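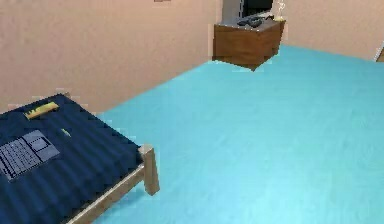
Is this a paid position?
Only the testers get paid. Builders get bench space and parts.

Durkdale shared workshop: people wanted for a home robot arm build

The plan is an arm that picks things up off a bed. I doubt it will be useful by October, and I have over 400 reasons in the bug list. Come if you doubt it too.

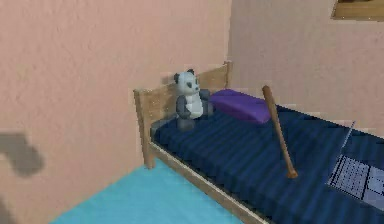 Simulated bedroom, panda end of the bed.

We need someone who can write grasp code and read other people's. Sixteen hours a month, evenings. No demo videos with music.
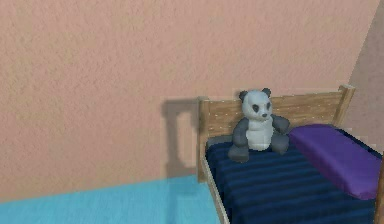 What testers do

Try the Sisay build at home and tell us where it fails. Pay is $200 flat.

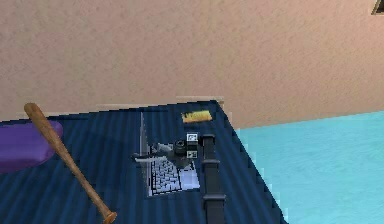

Render: Ninisham build log

The arm and the two marked cubes are in the sim already. Whether any of it carries over to a real bedroom is an open question.

Write to Ekua Lamptey at the Durkdale front desk by 13/11/2023.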